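26 June 2025 - bench notes, Rudd cell

Started late, compressor next door was off and then on and then off. Read Bohdan's handover first. He wants us to stop calling them "tasks" in the log and call them chores, since that's what the Lesisis people ask about when they phone. Fine. Chores.

Question from them again this week, same as in May: can it do housework yet. Brenda wants a one page answer by the end of the month. Jotting here so I have something to crib from.

Where I think we are:

Picking a thing up off a clear table and putting it in a bin - yes, if the thing is stiff and we've shown it that thing. New mug, new handle shape, success drops a lot. Wiping - ok on flat, bad at edges, leaves a strip along the wall every time. Folding a dish towel - one fold yes, second fold is a coin toss. Anything with a lid, no. Anything that squashes, see the rest of this page.

Rozália's point from the meeting, worth keeping: people watch one good run and think the job is done. A dishwasher does the job every night with no one standing next to it. We have someone with a hand on the stop button.

Morning. Ran the old policy on the rigid cups as a sanity check. 15 tries, 11 good. Of the misses, 3 were the right gripper closing early and one I can't explain, arm just parked itself. Restarted, came back fine. Did not save the joint log for that one, my fault. Chiharu has asked twice for those so SAVE THE LOG.

Left elbow still has that small tick in it near the top of its travel. Not worse than last week. Periklis says grease, I say gear. We'll open it up when the spare comes from Moketness, no ship date yet.

Wrist cams: recalibrated both. Left was off by 3 px, right was fine. Note for whoever does this next, the calibration script writes to the old folder unless you pass the path by hand. I lost most of an hour to that. Bohdan's on vacation so not fixed, I put a comment at the top of the file.

Afternoon, soft stuff. This is the part Lesisis cares about, becuase half of what's lying around in a house gives when you grab it. Socks, sponges, bread bags, kids' things. On the shop floor too, Basuvine's line has those rubber boots that go over the fittings and a person does all of them by hand still.

Two arm hold on the soft orange piece. Idea is that one arm steadies, other one grips, then they swap. Simple for a four year old. For us the trouble is force. We have no touch sensing in the fingers, only motor current, and current is noisy enough at low speed that "just touching" and "squashing it" look nearly the same in the plot. So the policy goes by sight, and by the time the wrist cams show a bulge you're already pushing too hard.

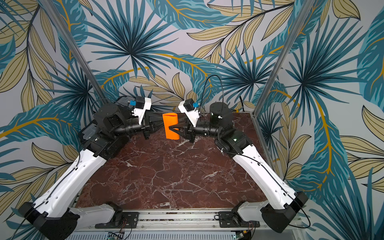 Rudd cell, both arms on the orange piece. Right finger pressing into the lower half.

Things tried:

- slower close on the right. Better hold, but cycle goes up. 72 seconds for grab and swap, Chiharu does it in well under 3 with her hands. She was kind enough to time it.
- capping the current on the right only. Piece slips out when left lets go. Cap is too low or it's the wrong idea, not sure which.
- softer pads. Taped foam on the spare set, looks stupid, hasn't been on the arms yet. Try next.
- moving the grip point up toward the rim. Only did a few, didnt write down how many. Looked promising, may be wishful.

Not tried: different lighting. Periklis thinks the busy wallpaper is hurting us, leaves all over behind the object. I'd leave it. Real kitchens have busy walls, and if we take it down and numbers go up we've learned how to work in a blank box. He says at least run it both ways. Ok, but after the pads.

Also talked with Rozália about the teleop data. She went through the soft object demos and a good part of them are me, and I grip hard. So the policy grips hard. Kind of embarrassing. She and Chiharu will record a new batch and we train on theirs alone and see. Cheap test, should have been first.

Draft line for Brenda's page: machines can do single steps of a chore, in one place, with someone watching. Whole chore, in someone's house, no. Dull shop jobs with the same part over and over, closer, and Basuvine's boots are a better bet than laundry. She'll want a year put on it. I'm not putting a year on it.

Loose ends
- save joint log on every run, not just the good ones
- foam pads on, repeat the slow close
- ask Moketness about the spare again
- right side cable loops down off the base, clip it before it snags
- calibration path, tell Bohdan when he's back
- new demos, Rozália + Chiharu, then retrain overnight
- Brenda's page

Powered down both arms, E-stop in. Key is in the drawer.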